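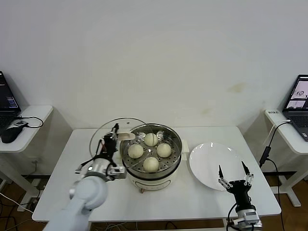

Início | Contos | Crônicas | Autores | Contato

Ficção curta

Assinei o Curkel numa noite de insônia, depois de ler 43 avaliações seguidas. Dois braços, período de teste, devolução grátis! A moça da Ofori, uma tal Estela Gallardo, me ligou no dia seguinte e perguntou qual prato eu queria na demonstração. Pãezinhos no vapor, respondi na hora — os da minha avó, que levavam 13 dobras e uma bronca.

— Quatro bastam? — ela quis saber.

Bastavam. Eu moro sozinha, né.

No salão da Ofori fiquei de pé, de bolsa no colo do casaco, feito visita em maternidade. O técnico, Kwabena, digitava sem olhar para mim. Falei que minha avó tirava tudo com a mão e soprava os dedos depois. Ele perguntou se ela queimava muito. Queimava sempre, contei, e nunca comprou uma pinça. 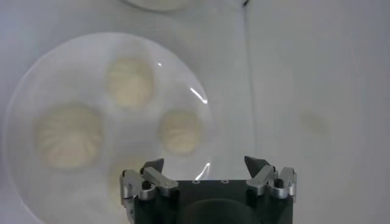

Os quatro pãezinhos no prato, com a garra do Curkel ao lado.

Estela veio com o contrato: 60 por mês, manutenção incluída, e um desconto de 10 se eu assinasse ali mesmo. Eu só pensava que faltava alguém soprando os dedos (que bobagem, eu sei).

— E aí, o que achou? — perguntou ela.

Pedi um guardanapo. Peguei um pãozinho com a mão, soprei bem forte e ofereci o outro ao Kwabena. Depois pedi a caneta.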